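Drinks Table and Glassware Check – Brirow Tea Room
Sheet 43, Tuesday, August 28, 2018

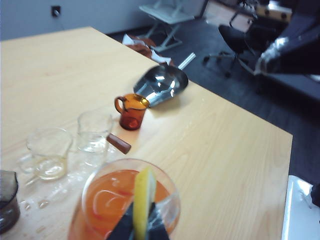 Please go through this before the first guests sit down, and again after the lunch rush if you can possibly manage it. I know it looks like a lot for one table, but glass is glass, and I would so much rather we found a chip than somebody's lip did.

1. Glass jugs and cups free of chips and cracks
OK. Do run your eye along the rims and the spouts, and hold anything tinted up to the window – brown and amber glass hides a hairline crack terribly well.

2. Tabletop wiped and dry
Needs attention. Drops and smears by the clear measuring cups. Wipe as you pour, please, and look at the floor while you're down there.

3. Nothing sticking out past the table edge
Needs attention. The handle of the steel scoop was out over the back edge, just right for catching on an apron. Turn it inwards, or pop it back in the drawer.

4. Filled jugs stood well in from the edge
OK, though a full jug is heavier than you expect, so two hands (I say this every April and I shall go on saying it).

5. Wooden handles sound and tight
Not tested this time. Carry over to next sheet.

6. Broken glass bin lined and lidded
OK. Only 3 liners left from the Drusix order, could whoever does the next one add a roll?

Recheck items 2 and 3 before closing.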